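Cunthorpe Community Tool Library
Progress report to the Poteo Fund
Reporting period: October to end of February
Submitted 18 March 2026

Summary

The library opened its second room at the Cunthorpe site and is now lending on four sessions a week, up from two. We made 2,491 loans in the period. Spending is within budget except for electrical testing, which is explained under Money. One item in the original plan, the mobile van stop at Notport, has started later than we said it would. We are not asking for a change to the grant total.

Lending

Most of what goes out is what we expected: drills, sanders, ladders, hedge trimmers and the two carpet cleaners. The carpet cleaners are booked out well ahead, particularly near the end of each month when people are moving house. We have bought a third from the equipment line and it has been in use for six weeks.

Pressure washers were the main problem. Two came back with split hoses and one with a seized pump after it was stored with water in it. We now go over the draining steps at the counter before a washer leaves, and there is a laminated card cable-tied to each handle. There have been no further pump repairs.

Late returns are down. Reminder texts now go out the day before an item is due as well as the day after. Fines have stayed at the same low rate, and we still waive them for concession members.

Membership

New members came mostly through word of mouth and the noticeboard at the swimming pool. The letterbox drop we paid for brought in very few and we won't repeat it. Concession memberships make up a larger share than last year. We would like to keep the concession price where it is for the rest of the grant, even though this means less income than the original budget showed.

Several members asked for a child-sized set of garden tools for school holidays. We put together two sets from donated stock and both have been borrowed regularly.

Repair evenings

Repair evenings ran twice a month, apart from one cancelled for the heat. Each has 20 bench places and most have filled. Lamps, toasters and sewing machines are the usual jobs. Anything with a microwave transformer is turned away at the door, in line with our insurance.

The soldering class was added after members asked for it. The first one was too ambitious for two hours and a few people went home with a half-built kit. The second used a simpler project and everybody finished. We plan to run it once a term.

The new room

The lease on the second room was signed in October. Fit-out took longer than planned while the landlord replaced part of the ceiling. Shelving came from Temba, second-hand, and cost less than the new shelving in our quote. The saving went towards a dust extractor, as agreed with your office by email.

The floor has been sealed and the lighting replaced. There is still no hot water at the sink. The landlord has given us a date for this twice and missed it both times. We have put the request in writing.

Access is better than it was. The ramp is in, the door closer has been adjusted so the door can be opened with one hand, and one section of counter has been lowered to suit people using a wheelchair. The toilet is still shared with the unit next door.
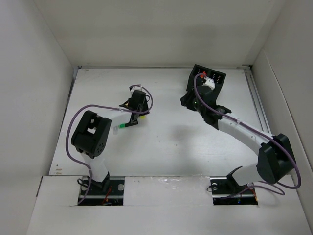
Notport van stop

The van stop was due to begin in spring and made its first visit at the end of January. The delay was over parking: the bay behind the Notport hall is used by the bowls club, and it took some time to settle hours that suited both groups. The van now comes once a fortnight. Members order online and pick up from the van, and they can return items to it whether or not they were borrowed there.

Numbers are small so far. The best visit had 32 pick-ups, which followed a notice in the school newsletter. We would like to give the stop until the end of winter before deciding whether it should go weekly or stay as it is.

Money

Fit-out, rent and wages are all on budget. Electrical testing is over. We had allowed for one round of tagging a year, but our insurer now asks for it every six months on anything with a lead. This adds nearly 30 per cent to that line. We have covered it from membership income for now, and will show it separately in the next report.

A full statement of income and spending is attached, with receipts for all items over the reporting threshold.

Next period

Work planned to the end of winter:

Hot water connected in the second room
Tagging of all corded tools completed before the busy garden season
A stocktake, with worn-out items sold or scrapped
Member survey, including questions on opening hours
Decision on the Notport timetable

We would also like to talk to you about ladders. Ours are reaching the age where the maker suggests replacing them, and the equipment line won't cover all of them in one year. A short list with prices will follow by email before the next payment falls due.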